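The Miranda project at Rinstead began with an unfashionable idea: if you want a robot to learn how to pick things up, let people do the picking first. Its trainers work with a gripper in each hand, and the robot gets the recordings afterwards.

So far there are 1197 of them. Evie Ashworth, who runs the work, threw out all but 896 – mostly, she says, for dithering.
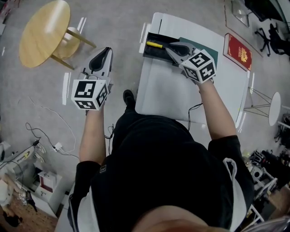
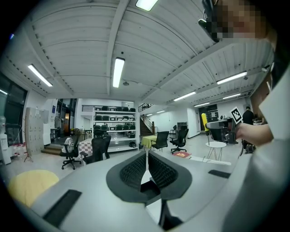 Hand-held grippers at Rinstead, with a screwdriver in the tray (first picture) and one fluorescent-lit corner of the workspace behind them (second).

The odd result is that the smaller pile taught the robot better. Trained on everything, it hovered over a tool like a guest choosing a biscuit. Trained on the tidy set, it went straight in, and dropped roughly half as many.

Ashworth's next test is at Hatport, with 2 new trainers and a stricter view of dithering.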